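A visit to the Farkasau lab, Collet

The train to Collet only runs every two hours, so we got there early and had coffee opposite the station. There were eleven of us from the evening class, plus Ysaline Chevalier, who teaches it and had arranged the visit. The Farkasau lab is a fifteen minute walk uphill, past the sports ground. The entrance is at the back and the sign is easy to miss.

Florian Deschamps met us at the door, handed out visitor badges and took us to a small meeting room for the introduction. The group has one main project at the moment, called Nirkari. It is about teaching a robot arm to take parts out of used desktop computers and put other parts in. Most of the talk was about how the teaching is done, and I will try to set it out as I understood it.

The old way, he said, is to write down every position. You drive the arm to the drive bay, save the point, drive it to the tray, save the point, and so on. That works for as long as every computer is the same model and sits in exactly the same place. Repair workshops don't get computers like that. The cases come in with different cages, different clips and cables lying across everything.

What they do in Nirkari is record people. An operator guides the arm through the job, and the cameras, the joint angles and the opening of the gripper are all saved together. A network is then trained to predict the next short stretch of movement from what the cameras show. There is one camera at the gripper and others fixed near the table. The set so far has 2972 recordings, of which 2000 are of the hard drive job, and the rest are divided between memory, cables and a few things they have dropped.
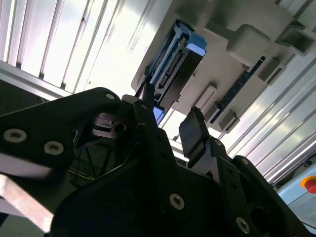 Somebody asked whether more recordings always help. Florian's answer was no, and he had a chart for it. Their first batch was made by two operators who were both very good at the job, and the network trained on it was poor. It copied the smooth approach well enough, but once it was a few millimetres out it had never seen how to get back. The operators hardly ever made a mistake, so there were no corrections to learn from.

This is the part they are writing up. In the newer recordings the operator starts from a bad position on purpose: the caddy is tilted in the gripper, or the arm comes in too low, or the case has been turned a little on the table. The first seconds of the recording, where things are put wrong, are cut away. Only the recovery is kept. The same network trained with a share of these recordings did a good deal better on cases it had not met before. They tried several shares, and past a certain point the arm became hesitant and kept correcting when there was nothing to correct. I did not write down the best share, and I think he said it was still being checked.

After this we went through to the workshop in two groups. I was in the second.

The room is smaller than I had imagined. Solange Caron runs the recordings and she had us stand along one side, behind a strip of tape on the floor. She went over the stop button first and who is allowed to touch it (she is, and whoever is operating). The arm is slower than I thought it would be. It is also quieter, apart from the gripper, which makes a short whine when it closes.

She talked us through a hard drive job. The drives are held in plastic carriers, and the carrier has to be gripped by its sides, at the right depth. Too shallow and it swings, too deep and the fingers meet the cage on the way in. The view from the gripper camera was the one she kept going back to. A lot of it is taken up by the gripper itself, and I asked if that was wasted. She said they had tried cropping it out and the results got worse. Her guess is that the network uses the fingers as a reference for where the part is.

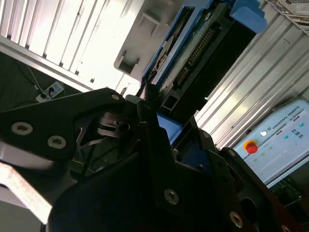 A module in a blue carrier, just beyond the gripper fingers, with the teach pendant at lower right.

The recordings are checked by hand, which surprised me. Jérémie Baudry does most of it using a program the group wrote called Diseo, which plays the camera views side by side with a graph of the gripper opening underneath. He marks where each stage begins and ends: reach, grip, lift, move, place, let go. He can reject a recording with one key. Common grounds are a cable in front of the camera at the wrong moment, or an operator who stopped halfway to think. Long pauses are bad, he said, as the network learns to pause too, and then it may never start again.

I had a go at marking one. It took me far longer than it takes him, and he moved two of my marks afterwards.
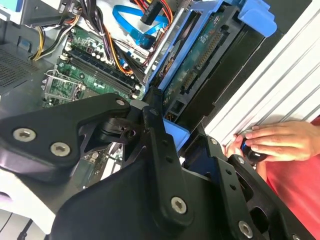 Drive in its blue caddy, to the right of the motherboard. The CPU socket is empty.

Ysaline wanted to know about people working close to the arm. Solange's answer was that helping hands are allowed in some kinds of recording and not in others, and each recording is labelled for it. They have not yet compared the two kinds properly. She would like to, but the labels were only brought in part of the way through, and the early recordings would all have to be gone through again.

There were questions about the trays as well. They are printed in the lab and have been through many versions. The slots are a little wider than the parts they take, and a previous version with tighter slots had been no use for training, with so many attempts ending in a jam. One of our group, who works in packaging, had a long conversation with Jérémie about chamfers, and I lost the thread of it.
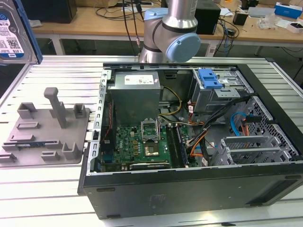
What they haven't solved

Ilgın Tuncer, who leads the project, joined us for the last half hour and was very open about the weak points. Cables are the worst. They bend differently each time and the arm cannot feel much through the gripper. Screws are not attempted at all. A new type of case still needs new recordings, though fewer than before, and she would not give a number for that until the paper is out.

She was also careful about the results. The tests are done in the same room, on the same table and under the same lights as the recordings. A partner workshop is due to set up a second arm in April, and she expects the figures to drop when that happens.

Practical notes

The lab takes groups of up to twelve and asks for a month's notice. Closed shoes are needed for the workshop. There is a lift, but it is at the far end of the building, so say in advance if you need it. The canteen is open to visitors until two, and the soup was good. Allow three hours for the whole visit, and check the return train before you go up the hill.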